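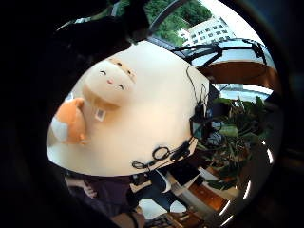

How do I clean a big plush toy? First read the care label, if there is one. On a round cream one with a sleepy face, the small white tag sits on the front, below the face, so please look there too before you search the back. Surface dirt comes off with a damp cloth and mild soap.

Can it go in the washing machine?
Small ones, usually yes, in a laundry bag. Large ones become very heavy with water – I wash them by hand in the bathtub.
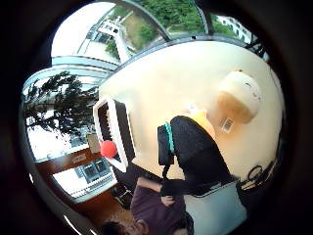
Press the water out with a towel and do not twist. Turn the toy every few hours until the filling is dry.

What about felt ears?

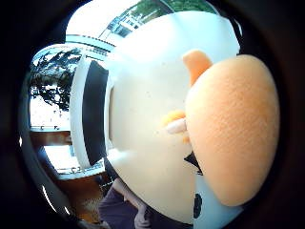 Celina Olszewski writes that she only brushes felt parts with a soft toothbrush, and never soaks them.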